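4.2 Support letters and the care plan in medical release petitions

The second body of material consists of the letters sent in support of petitioners. Across the 187 petitions held in the Pristley archive we read 842 letters, written by relatives, former neighbours, faith leaders, past employers and, in a small share of cases, people who had served time with the petitioner. The archive keeps each letter with the petition it was meant to support, and the order of filing has been left as we found it.

Most letters follow a common shape. The writer states how long he or she has known the petitioner, speaks of character and conduct, and then turns to illness. The last part is often the shortest. Writers seldom had access to medical notes and relied on what they had been told during visits or by telephone, so that the same condition may appear under several names within one file. Petitions prepared with help from the Clirkow legal clinic are an exception. In these, a short summary of the diagnosis was sent to each writer beforehand, and the letters agree with one another and with the doctor's statement far more closely.

The rules in force during the period required a decision within 90 days of a complete petition. The word "complete" was the source of much dispute. A file without a care plan was treated as incomplete, and the period did not begin to run until the plan had been received. Families were often unaware of this. Several wrote to ask why no answer had come, and were told that none was yet due.

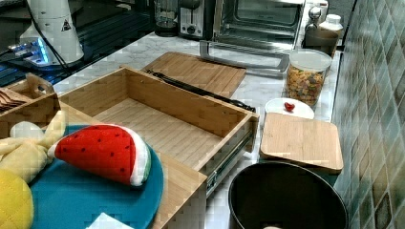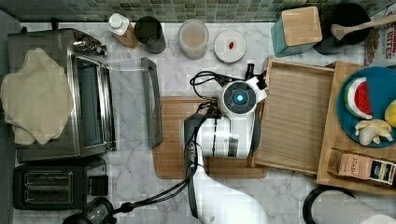
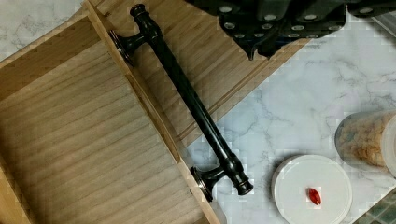
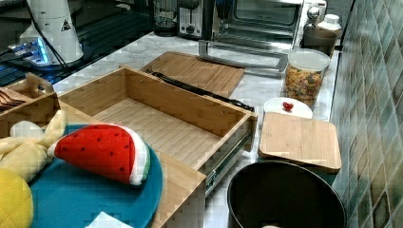 Figure 4. Kitchen counter, four views.

The care plan was expected to name an address, a person responsible for daily care and a doctor willing to take the petitioner as a patient. In practice the address received the closest attention. Reviewers asked about stairs, heating, the distance to a hospital and who else lived in the home, and many families answered with lists of rooms and fittings. Such lists say little about care. A kettle, a two-slot toaster and a toaster oven, of the sort standing along the back of the counter in the first view of Figure 4, could be entered in a plan under "cooking facilities" without any statement of whether a man with severe joint pain could use them safely, or who would prepare his meals if he could not. Where reviewers returned a plan, the reason given was usually a gap of this kind, and the family was seldom told what further detail would fill it.

Sadowski's reading of the decision letters treats the care plan as a test of household means. Our material supports this in part. Petitioners with relatives who owned their homes submitted plans earlier and had fewer returned. The same files, however, also contain more letters from professional people, and the two effects cannot be separated with the records available. We therefore make no claim as to which of them carried greater weight with the reviewers.

A further group of petitions named the Staltance hostel as the release address. These plans were close to identical in wording, having been drawn up by hostel staff, and none was returned for lack of detail. Support letters in this group are few, and some files contain none at all. Campaign leaflets from the same period urged members of the public to write in large numbers, on the view that volume would persuade. The hostel files sit awkwardly with that advice, and we return to them in Section 5 when considering the role of public pressure.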